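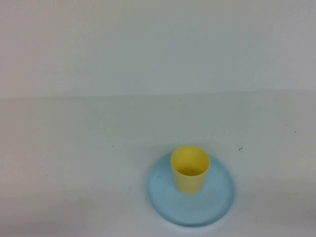
Irkura「Hilby」卓上アームキット 長期レビュー写真帖

黄色いコップ、水色の皿、白い机。Hilbyを買うと、生活の風景はだいたいこうなります。部屋に遊びに来た友人には「新しい食器?」と聞かれ、説明を始めると三分ほどで話題を変えられます。

HilbyはIrkuraが出している卓上用のロボットアームキットで、人がお手本を見せて動きを覚えさせるタイプの製品です。カタログの表紙では朝食の支度をしています。うちでは今のところ、コップを皿に載せる係をしています。メーカー貸出機をひと夏預かるつもりが、返却の箱をなくして買い取りになりました。以下はその間の覚え書きです。写真帖と銘打っておきながら文字が多いのは、この連載のいつもの癖なので諦めてください。

写真について

コップは皿の真ん中から少しずれた位置に立っています。こういうずれを許すかどうかは、後で出てくる「合格範囲」の設定次第です。私は許す派です。
机の上の黒い点々は、ごく小さいものです。拡大すると一本、髪の毛のように丸まったのが皿の右にいます。白い天板を選ぶと、掃除に対する自分の姿勢がよく分かります。

箱を開けるまで

届いた箱は、アームの大きさから想像するよりずいぶん立派でした。緩衝材の型抜きが美しく、どの部品もぴったり収まっています。ぴったりすぎて、一度出した電源アダプターが二度と元の穴に戻りません。
組み立ては付属の六角レンチで進みます。説明書の図は親切で、ネジの向きまで描いてあります。ただし肘のカバーを付ける手順が、肘にケーブルを通す手順より先に載っています。順番どおりに作る素直な人ほど、カバーを二度付けることになります。私は素直なので三度付けました。
組み上がった後に、銀色のネジが一本余りました。サポートに問い合わせたところ「予備です」との返事。部品表にはない予備です。いまも引き出しの中で出番を待っています。

机に固定する

台座はクランプ式で、天板の縁を挟んで締めます。厚みのある机なら安心ですが、折りたたみ机だとアームより先に机のほうが動き出します。最初の数日、私はアームの精度が悪いのだと思い込み、較正を繰り返していました。悪かったのは机の脚です。
クランプの当たる面には、薄いゴムの板が貼ってあります。糊が弱く、夏場にずれてきました。両面テープで貼り直してからは大人しくしています。

電源を入れる

起動音がします。短い三音の上昇メロディで、設定画面のどこを探しても消せません。夜中に再起動すると、隣室の家族から感想が届きます。
起動後、アームは一度まっすぐ伸びてから待機姿勢に畳まれます。この「伸び」の範囲に物を置いておくと、当然ながら払い落とされます。説明書には赤字で注意書きがあり、私はそれをマグカップを片付けながら読みました。

つかむ部分

標準の指先は二本指の平行型で、内側に柔らかい樹脂が貼ってあります。持ち上げられる重さは公称400グラム。プラスチックのコップには余裕がありすぎる数字で、水を入れたコップになると急に真剣味を帯びてきます。
取っ手のないコップは、この手の機械にとって扱いやすい相手です。どちらから近づいても形が同じで、上に向かって広がっています。とはいえ広がっているので、縁の近くをつまむと滑って下に逃げます。胴の中ほどをつまむように教えると落ち着きました。教えるのに半日かかりましたが、そのうちの大半は、私が縁をつまむお手本ばかり見せていた時間です。機械はよく人を見ています。
力加減は画面のスライダーで変えられます。目盛りは「やさしい」「ふつう」「しっかり」の三段階。「やさしい」はコップを撫でるだけで通り過ぎ、「しっかり」は紙コップの一生を終わらせます。結局みんな「ふつう」を使うのだと思います。

皿という難物

コップより面倒なのが、浅い皿です。見た目は平らでも縁が立ち上がっていて、コップの底がそこに引っかかると、載ったような載っていないような、哲学的な傾き方をします。
対策は単純で、放す前にもう一段だけ下ろすこと。ところが下ろしすぎると今度は皿を机に押し付けたまま横へ引きずります。水色の皿が机の上を静かに滑っていく様子は、見ている分にはなかなか優雅です。記録上は失敗になります。
皿の下に滑り止めを敷くと解決します。Irkuraの公式フォーラムでは、これを「ずる」と呼ぶ一派と「環境設計」と呼ぶ一派が長く争っています。私は布巾派です。

Zapataという名の付属ソフト

お手本の記録と学習の管理には、付属ソフトのZapataを使います。画面の左に記録の一覧、右に再生画面、下に用途のよく分からない波形が出ます。波形は眺めていると賢くなった気がするので、消さずに置いています。
よくできているのは、記録の仕分けです。成功、失敗、保留の札を付けておくと、次の学習に使うものを選べます。保留の札は便利すぎて危険です。判断を先送りしているうちに、うちの一覧は大半が保留になりました。部屋の書類棚と同じ構成です。
よくできていないのは、名前の付け方です。新しい記録には自動で「無題」と付き、次も「無題」です。検索すると、当然ながら全部出てきます。
日本語表示には一通り対応しています。訳はおおむね自然ですが、アームを原点に戻すボタンだけは「帰宅」です。押すたびに少しうらやましくなります。

お手本の数について

カタログには「少ないお手本から学習」とあります。少ない、の単位は書いてありません。
うちのZapataに残っているお手本は、現時点で1693件。全部が必要だったわけではなく、前半は私の練習です。コップを持ち上げて皿に下ろすだけの動作でも、人間の手つきには迷いや見栄が混ざります。誰も見ていないのに、妙に格好をつけて大回りした記録がいくつもありました。それを機械が忠実に再現するところを見るのは、留守番電話で自分の声を聞く気分に近いです。
迷いのない短いお手本だけを選び直したら、動きは目に見えて素直になりました。最初からそう書いておいてほしかった、と言いたいところですが、説明書の巻末に書いてありました。

Beca Howellsさんの巻末コラム

その巻末です。英語版説明書の付録に、Beca Howellsさんという開発側の人が書いた短い読み物が載っています。日本語版では文字がさらに小さくなっていて、ほとんど注釈のような扱いですが、この製品でいちばん役に立つ文章でした。
要点は、机の上の条件を一度にいくつも変えるな、ということ。コップの位置を変える日は皿を動かさない。照明を変える日はどちらも動かさない。書かれてみれば理科の授業のような話で、しかも私は全部を同時に変えていました。
もう一つ、疲れたらやめるようにとも書いてあります。疲れた人の手つきは記録に残るからだそうです。私はこの一文を印刷して家族に見せ、食後の皿洗いを一度免除してもらいました。二度目は通りませんでした。

照明と背景

白い机に白い壁という組み合わせは、見る側にとっては素っ気なく、カメラで物を探す側にとってはありがたいものです。黄色も水色もよく目立ちます。背景が静かなほど、つかみ損ねの原因も絞りやすくなります。
ただ、明るさにはそれなりに神経質です。窓からの直射日光が机に入ると、コップの影をコップだと思い込んで堂々とつかみにいきます。空気をつかみ、丁寧に皿まで運び、そっと放します。所作は完璧です。
うちではカーテンを引き、天井の光だけにしました。影がぼんやりして、思い込みは減りました。代わりに観葉植物が一鉢、目に見えて元気をなくしたので、廊下に移しています。

白い机の件、もう少し

小さな汚れは、今のところ成績に影響していません。糸くずをつまみにいったこともありません。むしろ気にしているのは人間のほうで、記録を再生するたびに同じ点が気になり、拭き、次の再生でまた別の点を見つけます。
天板の掃除は乾いた布で十分です。洗剤を使った日は天板がつるつるになり、皿が例の優雅な横移動を再開しました。

音と熱

動作音は、静かな事務用プリンターくらい。コップを下ろす直前に、手首の関節が小さく鳴きます。気になって問い合わせたら「個性の範囲です」と返ってきました。Irkuraのサポートは返事が早く、内容にはときどき味があります。
長く動かすと肩のあたりが温かくなります。触れないほどではありません。冬はここに手を置いている人がいるらしく、フォーラムに注意書きが出ていました。

耐久性

動作回数の表示が1000回以上になったあたりで、指先の樹脂の角が白っぽくなりました。つかむ性能に変わりはなく、見た目だけの問題です。交換用の樹脂は別売りで、なぜか両手分の入り数で売られています。Hilbyは片腕です。
ケーブルの根元は今も無傷です。ここは最初に傷むだろうと疑っていた場所なので、疑ったことを謝ります。
一方、意外に早くへたったのが非常停止ボタンのばねでした。押しすぎたせいです。慣れないうちは、アームがこちらを向いただけで押していました。

Malolholmの試用会

Malolholmの貸しホールで開かれた試用会にも、六月に顔を出してきました。会場では来場者が一人ずつ、コップを皿に載せるお手本を取らせてもらえます。列に並んで、コップを皿に載せて、拍手をもらう。大人になってからコップを置いて拍手された経験は、後にも先にもあれだけです。
会場の机は重くて立派で、クランプも微動だにしませんでした。家で同じ成績が出ないという人は、まず机の重さを比べてみてください。隣の列の人は、会場で使っている机の品番を尋ねていました。アームより高いと聞いて、静かに帰っていきました。

気に入っているところ

お手本をやり直しやすいこと。途中で手元が狂っても、ボタン一つでその回だけ捨てられます。捨てるときに紙を丸めるような音がして、やや気が晴れます。
部品が単品で買えること。指先、カバー、クランプのゴム板まで揃っています。型抜きの緩衝材だけは売っていません。
動きが遅いこと。欠点に数える人も多いでしょうが、家の机で使うなら、何かがおかしいと気づいてから手を伸ばす時間があるのは助かります。

気に入らないところ

起動音。
「帰宅」ボタンが「全消去」ボタンの隣にあること。確認画面は出ますが、確認画面というものは、読まずに押すためにあるような顔をしています。
合格範囲の初期設定が厳しすぎること。皿の中心からわずかに外れただけで失敗の札が付くので、始めたばかりの人はかなり落ち込みます。設定の「判定」から範囲を広げてください。人がコップを置くときだって、あんなに真ん中には置きません。
収納時の姿勢が中途半端に高いこと。畳んでも棚の段に入らず、うちでは布をかぶせています。夜中に水を飲みに起きると、少し驚きます。

買う前によく聞かれること

朝食は作れますか、と聞かれます。作れません。食器を並べるところまでは、根気があれば夢ではないと思います。今のうちの進み具合だと、並ぶのはコップと皿が一つずつです。
子どもと一緒に使えますか、とも聞かれます。お手本を取る係としては、うちの姪がいちばん優秀でした。見栄がないので動きが短い。ただし飽きるのも早く、コップの代わりに人形を載せた記録が残っています。成功の札が付いていました。
プログラムの知識は要りますか。Zapataの画面だけで一通りのことはできます。細かくいじりたくなった人のための設定ファイルもあり、開くと英語の注釈で「ここは触らないこと」と書いてあります。触ると、サポートの味わい深い返事が読めます。
陶器の皿でもいいですか。慣れるまではプラスチックをお勧めします。慣れてからもお勧めします。

いまの設定(うちの場合)

つかむ力:ふつう
速度:標準より一段下
合格範囲:最大
皿の下:布巾、または無し(気分による)
カーテン:閉
起動音:耐える

次に試すこと

コップを二つに増やすつもりでいます。Becaさんのコラムに従うなら、増やす日は机も皿も照明もそのまま。分かってはいるのですが、姪が緑の皿のほうがいいと言っており、交渉が続いています。
余った銀色のネジについて、同じものが余った方がいたら、コメント欄で教えてください。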